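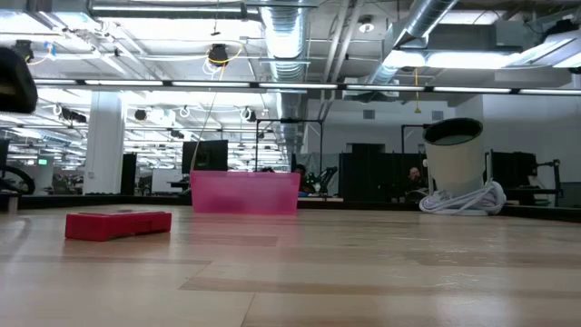
Geagea wrote in the margin of last term's handout that a cell budget is just the price of the arm plus shipping, so why spend a whole Wednesday on it? I love that comment, and I kept it, because it gives us our starting point. The arm is one line. By the end of this session you should be able to write the other lines yourself, and I think you'll find it one of the more enjoyable parts of the course (I do, every time).

Session 8: Planning and budgeting a small tabletop cell

Reading before class: the Sternirberg planning case, first half only. Bring a pencil and the blank budget sheet.

1. Start with the task

Write one sentence that says what gets moved, from where, to where. For example: pick a block off the table and place it in an open bin. Everything you buy has to serve that sentence. If you can't connect a purchase to it, put the purchase on a separate page called "Later."

Then list the objects. For each one, note the size, the weight, whether light passes through it, and what happens if it gets dropped. A see-through plastic bin deserves its own note. Depth cameras often have trouble with clear and tinted plastic, and finding that out at the planning stage costs you nothing. You can budget for a different sensor, or for a different bin. The bin is usually cheaper!

Shiny tabletops go on the same list. Varnished wood under rows of ceiling lights gives you glare, and glare moves when the camera moves. A matte mat is a small line item. Put it in.

2. The five buckets

Bucket A, the arm and its controller. Get the reach, payload and repeatability in writing, and ask what the quoted payload includes. The gripper counts against it.

Bucket B, the hand. Gripper, fingers, mounting plate, spare fingers. Fingers wear out, so order the spares with the first set and save a second shipping charge.

Bucket C, seeing. Cameras, mounts, lenses, and a lamp you control. Overhead room lighting belongs to the building, and the building may change it.

Bucket D, the table and everything around it. Fixtures, bins, cable management, power strips, emergency stop, floor marking, a monitor where the operator can read it. This bucket is where student budgets come in low year after year. Cable alone deserves ten minutes of thought: measure the route, add slack for the arm's full travel, and decide where the extra length will live.

Bucket E, people's time. Setup, training, risk assessment, and the hours lost when something breaks.

3. The Sodon worksheet

Sodon is our made-up unit of cost for class, so that we can compare plans without arguing over this month's prices. The full allowance is 1000 sodons. In the sample plan, bucket A takes 620 of them, or 62 percent. That leaves 380 for B through E.

Try splitting the 380 before you look at anyone else's sheet. Then swap with a neighbor and each cut 63 sodons from the other person's plan. You may not touch the emergency stop or the training line. Write down what you cut and what the cell can no longer do. The arguments that come out of this are terrific, so leave time for them.

4. Sharing a room

Many small cells end up in an open office, near desks where people are working. That affects the plan in ways a quote never shows.

Noise: an arm may be quiet while its compressor is anything but. If the gripper is pneumatic, ask where the air comes from.
Sight lines: who can see the cell, and who can reach the stop?
Cameras: a wide lens can pick up coworkers. Aim it down, or budget for a backdrop panel, and talk to people first.
Power: ask which circuit the desks are on before you add to it.
Ceiling: cables dropped from above keep the floor clear, but somebody has to install them, and that goes in bucket E.

5. Buying in order

Don't place every order at once. The Prestwood sequence, used in the second half of the case, goes like this:

First, the table, the bins and the objects. Run the task by hand and time it.
Second, the camera and lamp. Collect pictures of the real table at different times of day.
Third, the gripper, tested on the bench if the seller will lend one.
Last, the arm.

It feels backward, and students always want to flip it. But each step makes the next purchase easier to specify, and the arm often comes out a size smaller than the first guess. A smaller arm frees up money for the lamp you really wanted.

One caution: lead times. If the arm takes months to arrive, get the quote early and hold the order. Ask how long the quoted price is good for.

Homework

Fill in the budget sheet for your own one-sentence task. Two pages at most, all five buckets, with a "Later" page if you need one. Mark any figure you guessed with a G. Guesses are welcome, unmarked guesses lose points.

Next session: reading a quote line by line, and what "installation" does and doesn't cover.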